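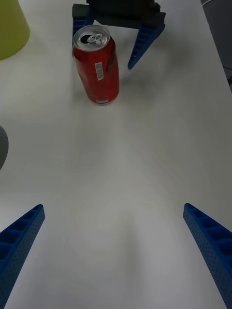 My aunt Femke has decided that she is going to keep her memory, and that I am going to help. She is my mother's older sister, she lives in Jarnside, and she has been going to a fortnightly group at the library where a woman called Lucrezia Orlandini teaches them to remember shopping. The first exercise is to picture a plain white tabletop, smooth and matt, and put the things you need on it one at a time. Femke put down eggs, bleach, a birthday card for Booker and a cabbage. By the time she reached the shop the table had gone back to being a table.

I did the homework with her over the phone, feeling rather smug. It was a list of 16 words, read out once, then a cup of tea, then you say them back. Femke got nine. I got seven, and I am 286 months old if you want it in a form that makes it sound worse. One of my seven was "trumpet", which was not on the list. She has mentioned the trumpet in every call since.

What I had wanted, I think, was an app. I do like an app. There is one that shows you faces and asks for their names, and I used it for 3 weeks and can now recognise a man called Kristóf Bakos anywhere in the world, should he ever need recognising. I still can't tell you who lives across the landing from me. I've taken in parcels for her.

Lucrezia is not keen on the puzzle games either. She told Femke they mostly make you better at puzzle games – and that she'd get more out of the walk to the library, and the arguing once she's there. There is a lot of arguing. Last time it was over whether writing a list on your hand counts as cheating. Femke says it's an aid, like glasses. The man who sits by the radiator says it's ink.

Anyway, she has started learning the accordion, which she says is medicinal. She has one tune, or the first half of one, and she plays it down the phone while I do the washing-up. In June the group is putting on a concert and I've been told the date twice. I've written it on my hand.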